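Jeda Releases Dagdag 2, a Planning and Perception Toolkit for Two-Gripper Garment Handling

IMUMVILLE, June. Jeda today released Dagdag 2, a software toolkit that turns hand-held gripper demonstrations into policies for handling clothing with two grippers. The release adds a new tag tracker, a grasp planner for sleeves and hems, and a replay tool for checking demonstrations before training.

Garments are hard to plan for. A shirt has no fixed shape, and a grasp at one point moves cloth somewhere else. Dagdag 2 does not fit a full mesh to the garment. It predicts a short list of grasp points from the wrist view, scores them in pairs, and passes the best pair to the motion layer.
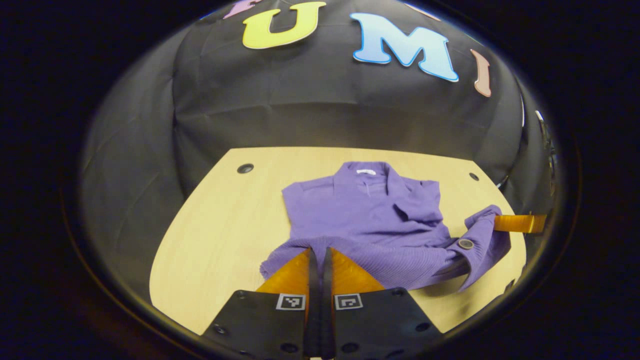

Two grippers at work on a long-sleeved shirt, one at the lower hem and one at the right cuff.

The tag tracker reads the square markers on the gripper and estimates the opening between the fingers at 60 frames per second. In version 1, a marker partly covered by fabric caused the width estimate to drop out. The new tracker carries the last good estimate forward, flags the gap, and corrects it when the marker is readable again. Flagged spans are kept in the log and can be left out of training with one setting.

"Most of our support requests were about finger width," said Genalyn Dela Peña, who leads perception at Jeda. "A bad width reading at the moment of closing spoils the whole demonstration. We wanted those moments marked before anyone starts a training run."

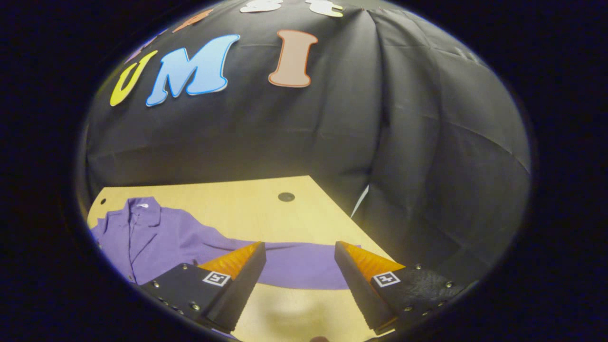

The replay tool shows the wrist video, the estimated gripper path and the finger width on one timeline. Users can trim a demonstration, split it into steps, or reject it. A batch mode applies the same checks to a folder of recordings and writes a plain text report.

Prendon, a textile automation firm, tested the toolkit before release with 200 shirt demonstrations. "We had the planner running on our own controller in 3 days," said Osaze Oyewole, integration engineer at Prendon. "The config files still need better comments."

Dagdag 2 runs on Linux and is available now to current license holders. Recordings made with version 1 must be converted with the included script. Support for knit fabrics is complete; support for coated fabrics remains in testing.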